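Section 4: Getting the arm ready for floor work

If you've come straight here from the unpacking section, stop and do the charging bit first. I skipped it the first time and spent an evening thinking I'd broken something. Everybody else, carry on.

I wrote this part of the guide after a winter of trying to get an arm to do the jobs I don't like doing, mostly picking things up off a carpet and putting them where they belong. People always ask me whether these machines can do household chores yet. My answer is "some of them, slowly, if you set the room up properly", and setting the room up is what this section covers. Holger Viklund wrote the wiring section and he's much tidier than me, so if the style changes halfway through the manual, that's why.

4.1 What you need before you start

The arm, charged and bolted to its base.
The sleeve, with both cuffs.
The Trododach control program, already installed (see Section 3).
A patch of floor you can keep people off for a while.
A few soft things to pick up. Socks are perfect. Please don't start with a mug.

4.2 Fitting the sleeve

1. Switch the arm off at the base and wait for the joints to settle. They sag a little and that's normal.
2. Slide the sleeve on from the hand end, narrow cuff last. It's a bit like getting a jumper on a toddler.
3. Leave slack at the elbow. You want the material to gather in soft folds there when the arm bends. If it looks smooth and smart with the arm bent, it's too tight, and it'll pull when the arm straightens out.
4. Fasten both cuffs. The lower one should stop short of the window on the white shell - never pull fabric across it.
5. Bend the elbow by hand, all the way and back, and listen. You shouldn't hear anything scraping.

Note: the sleeve is there to keep fluff and fingers out of the joints. It isn't padding, so don't treat the arm as something it's safe to walk into!

4.3 Clearing the floor

This is the dull step and also the one that decides how your day goes. Carpet is harder than a worktop for these machines. The patterns confuse the hand camera, the pile grabs at thin fabric, and there's always a cable somewhere.

1. Move office chairs right out of reach. The legs of a chair base stick out further than you think, and the castors mean it rolls off when it's nudged, so the arm then goes looking for a chair that has moved.
2. Lift cables off the floor or run them along the wall. A thin black cable on grey carpet is about the worst thing you can leave lying there. Ayantu Kumsa lost a whole afternoon to one in November.
3. Pick up crumbs and bits. The arm will sometimes take a speck for something worth grabbing, and it's very patient about it.
4. Agree where people stand. I use a strip of tape and everyone keeps their toes behind it. 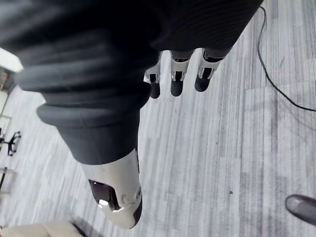
Fig. 4.1 Sleeved arm over carpet, fingers pointing down. Check for cables and feet before you go any further.

4.4 First power-up over the floor

1. Stand where you can reach the stop button without leaning across the arm. Do this every time, even when you're in a hurry.
2. Switch on at the base and wait for the program to say Ready.
3. Choose Floor, then Slow. There is a Fast setting and you can ignore it for the first week.
4. Press Home. The arm moves to its resting position by itself, so keep clear while it does.
5. Open and close the fingers from the screen. All the fingers should move smoothly, and the black tips should meet whatever you're gripping squarely.
6. Wipe the tips with a barely damp cloth. Carpet fluff builds up on them quicker than you'd believe, and then socks slide straight out.

Caution: never free a stuck object while the arm is powered. Press stop, switch off at the base, then pull it out. I know it's tempting to just give it a little tug.

4.5 Teaching it a chore

Pick one job and stay with it. I'd suggest "sock into basket", which sounds silly until you've watched an arm fail at it for an hour.

1. Put one sock in the middle of the cleared patch and the basket beside it.
2. Press Teach and guide the arm through the job using the handset. Go slower than feels natural.
3. Press Save, put the sock back and press Run.
4. If it works, move the sock a hand's width and try again. If it doesn't, delete that attempt and record another. Don't keep the bad ones in the hope that they'll average out!

Izzati Harahap and I kept a log of our runs at the Ustville workshop. We got to 2,512 attempts, and 556 of those went on one very floppy pair of football socks. Stiff things like slippers were easy by the end. Flat things, such as a single sheet of paper on the carpet, we more or less gave up on.

So can it tidy a bedroom? Not yet, not ours anyway. It can clear a small patch of floor of things it has met before, while you get on with something else in the same room. Folding is a different story and I haven't put it in this manual.

4.6 If something goes wrong

Arm stops halfway and the screen says Reach: the object is too far out. Move it closer and press Run again.
Fingers close on nothing: clean the hand camera, then close the curtains if there's strong sun on the carpet.
Sleeve has ridden up: switch off, pull the cuff back down, and do step 5 of 4.2 again.
Program says Error 8: the base isn't level. Section 2 has the levelling steps.

If none of that sorts it, send your log to Tsion Teshome on the support desk before you start taking covers off. She'll want the log anyway.

Next: Section 5, Baskets, boxes and drawers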